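Home Dress Forms Guides Spare Parts Contact

Search the guides Go

Luline Adjustable Dress Form
Section 3: Setting the form to your own measurements

By now your form should be standing on its base with the pole locked at a height you like (the pole goes up to 137 cm, so taller sewers should be comfortable too). Now comes the part most people are looking forward to, which is turning a rather anonymous torso into something that has your shape! Please set aside a quiet 55 minutes for it the first time. You'll be much quicker after that, and it's a nice job to do with the radio on.

Before you start, put on the bra you expect to wear under the finished garment. We know it sounds fussy, but a soft everyday bra and a molded one can give quite different readings on the same person, and a bodice fitted to one will pull or gape over the other.

1. Stand in front of a mirror with your arms relaxed and your feet flat on the floor. Wrap the tape around the fullest part of the bust, keeping it level all the way across your back. Write the figure down.

2. Measure directly under the bust, then at the waist, then at the fullest part of the hips. Breathe normally. It's very tempting to stand up straighter than usual when there is a tape around you, and then the dress only fits while you're holding your breath.

3. Measure from the nape of your neck to your waist. A friend is a great help with this one.

4. Find the Draltero dials on the form. They sit at the front, back and both sides. Turn each one a little at a time, going from dial to dial, until the bust of the form is just under your own figure. Do the same for the waist and hips.

5. Set the back length with the sliding collar inside the waist gap, and tighten the small thumbscrew when you are happy with it.

Caution: Never force a dial. If it stops before you reach your measurement, turn it back one click and check that the panels on either side are open evenly.

6. Dress the form in the same bra you wore for measuring and fasten it on your usual hook. Fill each cup with wadding from the bag supplied (it holds 425 g, far more than you should need). Add it in small tufts and keep checking with the tape.

7. Pull the stretch cover down over everything, smooth it from the shoulders, and measure once more.

Note: Many of us have one side a touch fuller than the other. Go ahead and pad the form the same way, and your darts will thank you for it.
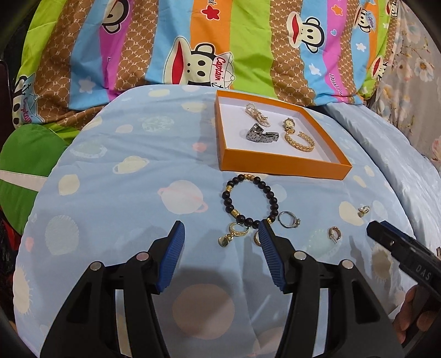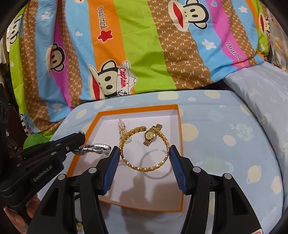 8. Mark the bust line, waist and hips on the cover with the narrow cotton tape, pinning it at a low angle so the pins stay out of the dial housings.

If the cover wrinkles under the arms, the shoulder panels are usually set too wide. Close them by one click and smooth the cover down again. Once it lies flat, move on to Section 4, where we look at hanging a skirt for hem marking.

We use cookies to remember your preferences. Accept Manage settings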